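# Iditz Bowls and Plates: Gallery

The everyday dishes from the Iditz set are shown on this page in the colors we have on hand. They are meant for breakfast, snacks, side dishes and small portions, and the colors are sold to be mixed. Most people buy a few pieces at a time and add to them later.

Our full stock list was last updated on January 26, 2021. The next color change is planned for April, and pieces that sell out before then will not be restocked in the same shade. If you need a matching piece, order it now.

Bowls and plates can be bought one at a time or as a mixed set of 6. A mixed set holds 2 of the deep bowls, 3 small plates and 1 small bowl. You choose the colors. Write them in the order notes, and list a second choice for any color you can live without.

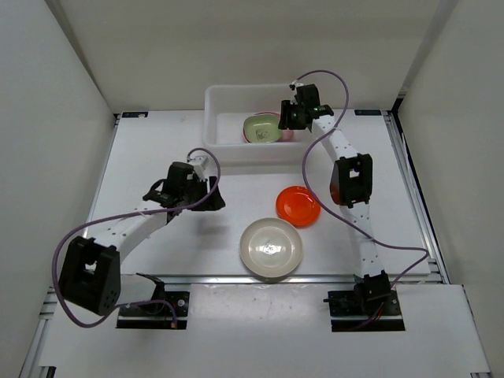

L. Ostapchuk

Orange plate, cream-white bowl, and a green bowl and a pink one together in the plastic bin. The plate is the small round one with the raised rim. The cream-white bowl is larger and deep, and has a faint printed mark in the middle of the inside.

**Orange plate.** Good for toast, a sandwich half, or cut fruit. The rim keeps crumbs and juice on the plate. It is our best seller in the Vonwood store and the color most often asked for by itself.

**Cream-white bowl.** Use it for soup, cereal, noodles or a salad for one. Customers who want one plain piece to go with the brighter colors usually pick this one.

**Light green bowl.** It has a small dark printed design at the center. The green goes well with both the orange and the cream. We keep more of this color than any other at the Clondow store.

**Pink bowl.** Stacks with the green. Only the rim of it shows here. Pink is the color we run short of first, so call ahead if you are driving in for it.

## Care

Wash with a soft sponge and ordinary dish soap. Steel wool and scouring powder will dull the surface and wear down the printed designs. Dry the dishes before stacking them, and keep stacks low enough that you can lift out a bottom bowl without tipping the rest. Let food cool a little before you cover a bowl for the refrigerator.

## Ordering and pickup

Both stores carry the full range, 13 colors in all, though not every shape comes in every color. Orders for pickup are held at the counter for 3 days. Bring your order number. Returns are accepted at either store if the dishes are unused and you have the receipt. Mixed sets have to come back complete.

Bins are not included with the dishes. They are sold separately in the storage aisle at Vonwood.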